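Print this page | E-mail this page
Last updated: 2020-07-09

4. How people talk about the floors and furniture of old cafés

4.1 Where the talk came from

I should say up front that I never meant to write a paper about cafés. I came to Follside to record the way older residents name the streets (a project that is still sitting in a box under my desk), and everyone I wanted to talk to kept asking me to meet them at the Clisa. So I did, and after a few weeks my tapes were full of people talking over each other about the tiles, the chairs, the counter and the price of a pot of tea, with hardly a street name among them! Olaia Cabello, who was transcribing for me, wrote in the margin of one of the early ones, "This is your topic, you know." She was right, and I sulked for a day and then started over.

The corpus I ended up with has 2,163 turns of talk, and 337 of those mention some part of a room or something that stands in it. I coded each of the 337 for what was being named, who named it first, and whether anyone else at the table disputed the name. That last column turned out to be the fun one. People will let a wrong date go by without blinking, but call a slat a spindle and you'll hear about it for the rest of the afternoon.

4.2 Pointing and naming

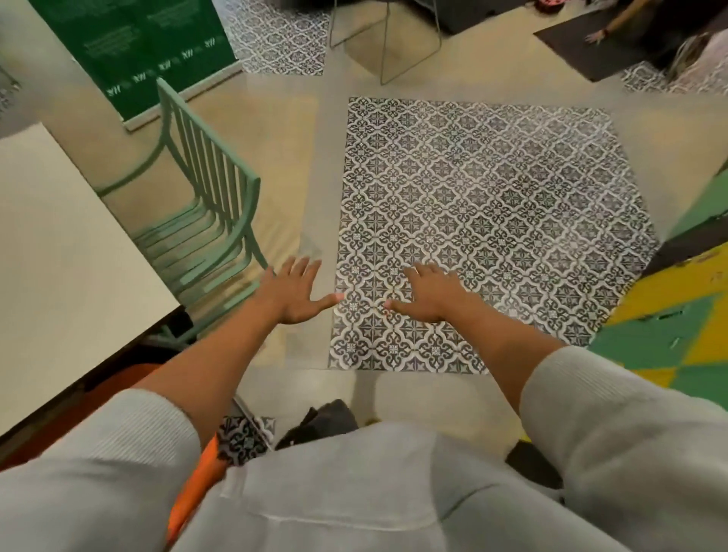 Most writing on place talk treats the word as the main event and the gesture as a kind of garnish, and I did the same in my first draft. Crescencio Montes read that draft in March and sent it back with one question pencilled on nearly every page: "What were their hands doing?" I had my field notes, thankfully, and I went back through them. When the subject was something on a wall, speakers pointed with one finger and kept talking. Floors were different. For a patch of patterned tile like that one, people tended to bring out both hands, palms down, one held open, and hold them over the area they meant. The word that went with it was nearly always vague, "this bit" or "all this here," and the hands did the work of saying where the bit stopped. I've started calling these spread references, which Olaia thinks is an awful name, but I haven't come up with a better one.

Spread references show up far more with speakers who knew a building before it changed hands. At the Clisa that means before the Campos family sold it. One woman, who had worked there as a girl, used them all the way through her interview and hardly ever used a noun for the floor at all. Her grandson, sitting beside her, said "tiles" every time and kept his hands around his cup. I don't want to hang too much on one pair of speakers, but the same split turns up at three of the other tables, and I'd be surprised if it was all down to temperament.

4.3 Shape words for chairs

Chairs get the richest vocabulary in the whole corpus, and I think it's partly that you can pick one up and turn it over while you argue. (Try that with a floor.) Speakers in Follside have a handful of names for the back of a metal café chair, and they sort them by outline first and by colour a long way after. A straight back is a ladder. A back that swells out at the sides and draws in again lower down is a jug, or for the very oldest speakers a jurniletti, after the foundry that people say brought the pattern to town. I haven't been able to confirm that the Jurniletti works ever made furniture, and Crescencio suspects the name wandered over from garden gates.
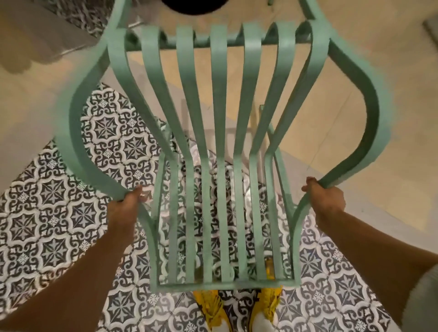

Figure 3. Metal chair with a rounded "jug" back and gently wavy slats, painted pale green.

The parts inside the outline are where the disagreements start. Five speakers insisted that a true jug has to have wavy uprights, and that a jug outline filled with straight ones is "only dressed as a jug," a phrase I love and have stolen for the title of my next talk. The others couldn't have cared less. Paint hardly came into it, which surprised me, as I'd expected colour to be the easy first thing to reach for. It was mentioned mostly as a way of picking out one chair from its neighbours ("pass us the green one"), and it was almost never part of what kind of chair a thing was held to be.

I did wonder whether the jug group all learned the word in the same house. Two of them were cousins, so there's something in that. The rest grew up at opposite ends of town and, as far as I can work out, met for the first time over my recorder, where they got on famously and agreed about nothing except the uprights. I come back to them in Section 5, along with the trouble over "stool."

Print this page | E-mail this page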